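**Ticket:** Jars rock when stood in shallow trays, lid binds on refit
**Site:** Coetzee test kitchen, dry goods shelving
**Product:** Wemirico clear jar with grey lid, Wemirico square tray (shallow)
**Supplier:** Prasura
**Status:** Rocking resolved with workaround. Lid issue open.

## Reported behavior

The dry goods shelf was changed over in February from bags to jars. Stock received from Prasura was 12 jars and 4 trays. The trays go on the shelf and the jars stand in them, so that a whole group can be pulled forward like a drawer.

Two faults reported after the changeover:

1. A filled jar rocks slightly when it stands in a tray. The same jar does not rock on the worktop.
2. On some jars the lid goes down on one side and stays high on the other. It has to be lifted and reseated before it closes.

Users initially reported these as one problem ("the jars are wonky"). They were separated at intake and appear to be unrelated.

## Environment

- Shelf is melamine, fixed, checked level front to back and side to side.
- Contents at time of report: rice, split peas, rolled oats, coarse salt, flour.
- Trays sit directly on the shelf with no liner.
- Jars were washed by hand, dried on a rack and filled the next day.
- Labels are Dorix paper labels, applied to the side wall of the jar below the lid line.

## Log: rocking

**9:10 a.m.** Reproduced. Full jar of rice, center of tray, light push at the lid. Movement is small but can be felt, with a click as the base comes back down. Same result with the salt jar.

**9:25 a.m.** Moved the same jar to the bare shelf. No movement. Moved it to the worktop. No movement. Shelf ruled out.

**9:40 a.m.** Swapped trays. Rocking follows the position of the jar in the tray and is present in all of them to some degree. Single bad tray ruled out.

**9:55 a.m.** Checked the tray floor. It is ribbed, with the ribs running in parallel from back to front. The jar base has a raised ring at the outside and is hollow in the middle. When the jar is centered over a gap, the ring bears on the ribs at either side and is stable. When it is shifted sideways by less than a rib spacing, one side of the ring catches the edge of a rib and the other side drops off. That is the position that clicks.

**10:15 a.m.** Turned the tray a quarter turn on the shelf so the ribs run left to right. Rocking is still present, but the direction changes. With the ribs front to back, the jar tips left and right. With the ribs left to right, the jar tips toward the user, which is worse when the tray is pulled out. Returned tray to original orientation.

**10:30 a.m.** Tried a folded paper towel under the jar. Stable, but it creeps forward each time the tray is pulled and collects flour. Not acceptable as a permanent fix.

**10:50 a.m.** Cut a liner from thin non-slip shelf mat, trimmed to the inside of the tray with the corners rounded off to match. A square-cut liner lifts at the corners and makes the problem worse. With the rounded liner in place there is no click in any position.

**11:20 a.m.** Pull test with a loaded tray, repeated until boredom. No creep, no rocking. Liner stayed flat.

## Log: lid

**1:15 p.m.** Removed and refitted the lid on every jar. Fault reproduced on 2 of them, the flour jar and the oats jar. The others closed normally.

**1:30 p.m.** Swapped lids between a good jar and the flour jar. The lid from the flour jar closes correctly on the good jar. The good lid still sits high on the flour jar. Fault is on the jar side.

**1:45 p.m.** Wiped the rim of the flour jar with a dry cloth. A fine line of packed flour came off the inside of the neck. Lid closes correctly. Marked as contents residue, resolved for that jar.

**1:55 p.m.** Repeated the wipe on the oats jar. Some dust came off, but the lid still sits high on one side. Ran a fingertip around the rim and found a small raised point, possibly a molding mark. It can be felt more easily than seen.

**2:10 p.m.** Checked whether the side label was involved, as one user suspected. Dorix label removed from the oats jar and the adhesive cleaned off. No change. Label ruled out, new label applied.

**2:30 p.m.** Emptied the oats jar, washed it and left it upside down for 12 hours before retesting – an earlier attempt straight after drying gave a mixed result and was discarded. Retest the following morning: lid still high in the same place. Fault confirmed on this jar.

## Parts reference

Clear tray with the ribbed base first, then the jar with its flat grey lid and a clear container next to it.

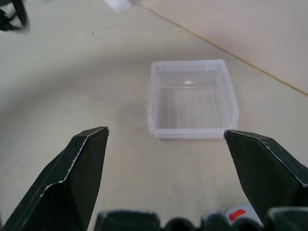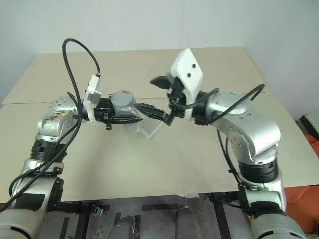 ## Workaround applied

Liners have been cut for all trays on the dry goods shelf. Procedure for anyone adding a tray later:

1. Wash and dry the tray. Mat does not lie flat on a wet base.
2. Lay the tray on the mat and trace the outside with a soft pencil.
3. Cut inside the line by the thickness of the tray wall. Check the fit before trimming further.
4. Round the corners. Cut a little at a time.
5. Fit the liner with the textured side up.

The liner adds a small amount of height. Clearance to the shelf above is still adequate, but the jar now has to be tilted slightly when it is lifted out from the back of the tray. Users have been told to pull the tray forward first.

Cleaning: liner comes out and is rinsed separately. Flour and salt both work their way under it, so the tray underneath should be wiped at the same time. Suggest doing this whenever a jar is refilled. Do not put the liner in the dishwasher. One offcut was tried and it curled.

For lids, the filling instruction has been amended to include wiping the rim and the inside of the neck before closing. A wide funnel is now kept in the drawer under the shelf. It reduces residue on flour and makes no difference to oats, which bridge in the spout and then arrive all at once.

## Vendor contact

Prasura was asked two questions:

- Is a flat-base version of the Wemirico tray available in the same footprint?
- Can a single jar be exchanged, or only a full case?

Reply to the first: no flat-base version listed at present. They suggested the deeper tray, but could not confirm whether the floor is the same. Not pursued, as the deeper tray hides the labels.

Reply to the second: single exchange is possible with the order reference. Typical turnaround is around 12 working days. Request submitted. The oats have been moved to the spare jar and the faulty one is on the top shelf with tape on the lid reading DO NOT FILL.

## Outstanding

- Replacement jar from Prasura. When it arrives, check the rim by touch before washing it.
- Confirm that the spare jar closes after a few weeks of normal use.
- Mat offcuts are in the same drawer as the funnel. Enough left for one more tray.
- Dorix label on the salt jar is lifting at one corner. Separate ticket if it gets worse.

Ticket stays open against the lid item only.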